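Clirkunness Allotment Association
Minutes of the August meeting

Present: Salvador Rocha (chair), Damir Obradović (minutes), plot holders as per the sign-in sheet.
Meeting opened 7:05 p.m.

1. Minutes of the previous meeting
Accepted with one correction: under Water, "north tap" should read "north standpipe."

2. Water supply
Pressure at the north standpipe remains low. Drorex inspected the line and found scale in the reducing valve. Their quote covers a replacement valve and 5 yards of new pipe. Quote accepted. The line will be shut off for one morning while the work is done; notice to go on the gate beforehand. Hoses are not to be left connected overnight - the rule stands regardless of the repair.

3. Plots
Of the 69 plots, two are vacant. Both go to the next names on the waiting list. The plot beside the Adham fence has been reported as overgrown for the second time, and a letter will be sent. S. Rocha asked that the letter state the cultivation rule in full, with the clause number.

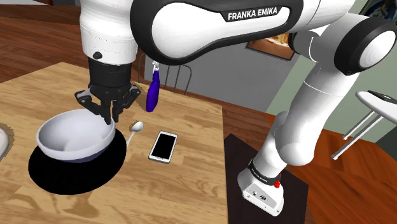
The holder will have until the next meeting to reply. If there is no reply, the plot will be treated as given up under clause 5.

4. Compost
The delivery from Pinheiro was short by two bags. D. Obradović has written to request a credit. Wood chips are available at the lower gate, first come, first served. Members are reminded that diseased tomato and potato plants do not go in the shared bins.

5. Shed roof
Felt is lifting on the west side. Temporary repair agreed; full replacement deferred until prices are in hand.
Action: S. Rocha to obtain prices.

6. Other business
A request to keep bees on the upper plots was discussed. No decision. Item carried over pending a reply from the insurer.

Meeting closed 8:20 p.m.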